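Collecting bin-lift demonstrations, part two: what counts as an episode

Cendby, August

The first part covered calibration and the glove mapping. Since then the bin task has gone from a test script to a proper collection run, and most of the questions I have had by email are about procedure, so I have written the procedure down. It applies to the humanoid with both hands fitted. The bench arms use a different sheet.

The target for this task is 400 accepted episodes. An episode is one attempt at a two-handed lift and carry, starting from the hands at rest by the bin and ending with the bin set down and both hands clear of it. The policy is trained on the head view, the joint positions of both arms and the finger commands. There is no force signal in the set. We log motor current, but it is too noisy at the fingers to be much use and I have left it out of the training export.

Task definition

The operator works in teleoperation from behind the robot and sees only the head view. I was asked why we do not let people look directly at the bin. If the operator can see something the policy cannot, the operator will use it, and the recorded motion then depends on information that is missing from the recording. We had an early batch with this fault. Replayed from the head view alone, several of the approaches had no visible cause. The batch was dropped.

The contents of the bin change from one block to the next. Within a block they stay the same, but the operator is allowed to let them shift. Mixed contents are deliberate. A bin with identical cartons in it teaches the network that bins look like cartons, which we found out on the Wotell crates last year and do not need to find out again.

Blocks are 6 episodes long. Shorter blocks waste time on resets. Longer ones produce drift: the operator settles into one motion and the last few episodes are near copies of each other. I check this by plotting wrist height against time for the whole block. If the curves lie on top of one another, the block gets a note and the next one starts from a different bin position.

Start pose

The start pose matters more than I expected. The hands go to the two near corners, spread to the width of the bin, thumbs turned inwards, fingers relaxed and curled upwards. Nothing is gripped yet. The recording begins before the first finger command, with two seconds of stillness, so that the model has some frames in which the right answer is to wait.

Small variation is wanted. The bin may be turned a few degrees or placed slightly off centre, and the hands should follow it. What is not wanted is a hand that starts far outside the bin and has to sweep in, as the sweep then takes up a third of the episode and the lift itself is undersampled.

Labels

Each episode gets a phase label at four points: contact, lift, travel and release. I do these by hand. Erkovdale, our labelling tool, proposes the contact frame from finger current, and it is usually late by a few frames, so I move it. With practice an episode takes under a minute to label. The proposed release frame can be left alone.

Failed attempts are kept and marked as failed. They are not used for imitation at present, though Khương, the smaller evaluation model, uses them to learn when to stop and ask for help. Of the first block set, 41 episodes were marked as failed. Most were thumb slips on the rim. I would ask operators not to abandon an attempt the moment it looks bad. Let it finish or let it fail, then stop the recording.

Reset

1. Bring both arms back to the ready position and wait for the controller to report idle.

2. Put the bin back on the carpet directly in front of the feet, long enough from the last stop for the log to close. Check the file size. Anything under 2,000 kilobytes is a truncated recording and has to be repeated.

3. Stand the contents up again in the order used for the block, then move the hands to the near corners and compare with the reference view. The current block has the black moulded part on the left, the plain carton in the middle and the taller box with the ST logo on the right.
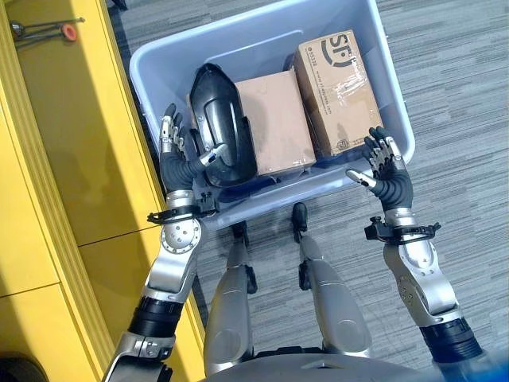

4. Start the recording, hold still for two seconds, then begin the grasp.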